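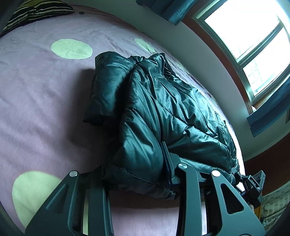

packing_mali
Ok so puffers. I have nine days of mixed weather coming up, one carry-on, and the jacket is the thing wrecking my plan every single time. Folded it, rolled it, sat on it. It's the dark green one on the bed there, shiny nylon shell, and that's it bunched up, not even opened out, and it still wants half the suitcase. Bag is a Varine soft side, the smaller one. Do I buy compression bags or just wear the thing on the plane and sweat?? Leaving soon so quick answers pls

tworoll_carys
Roll it into its own hood. Arms in first, fold in thirds longways, then roll from the hem up and flip the hood over the whole roll. Takes 2 minutes. No bags needed.

brasirby_bound
wear it. always wear it. pockets = extra luggage

packing_mali
Carys this one has no hood :( should of said

tworoll_carys
Oh. Then use a big sock. Serious. Knee sock, stuff the roll in, done. I do it with my Tazi one and it fits down the side of the shoes.

dunlin44
Please don't leave it in a vacuum bag for months tho. My sister put hers away in December and the fill came out in sad little lumps. For a trip its fine. For storage hang it up.

overheadbin
Disagree about lumps, if it's synthetic fill it gets flat, if it's down you toss it in the dryer on low with tennis balls and it comes back. I've squashed the same down jacket for years. Check the tag first Mali, what's in it?

packing_mali
Tag says polyester. So flat not lumpy?

overheadbin
Flat-ish. Shake it hard when you get there and hang it in the bathroom while you shower. Couple days in a bag won't hurt anything

dunlin44
We'll agree to disagree on "won't hurt anything". Synthetic doesn't bounce back as good every time, thats my experience.

brasirby_bound
still say wear it

kettle_on
Side question, where did you get that sheet?? the pinky purple one with the green dots. And with the stripy pillow too. Love it, my kid would lose her mind

packing_mali
Haluna, clearance bin, ages ago. Pillowcase is from a totally different set, nothing matches in my house lol

tworoll_carys
Back to jackets. Zip it up BEFORE you roll. Half the air gets stuck in the front panels otherwise. And kneel on it, don't just push with your hands

packing_mali
Ok did the zip + kneel + sock thing. Using a ski sock. It's now the size of a loaf of bread?? Goes in next to the toiletry bag and the suitcase closes

overheadbin
Nice. What do you do coming home though, when you have dirty laundry and souvenirs in there

brasirby_bound
she wears it

packing_mali
ugh fine. Wearing it home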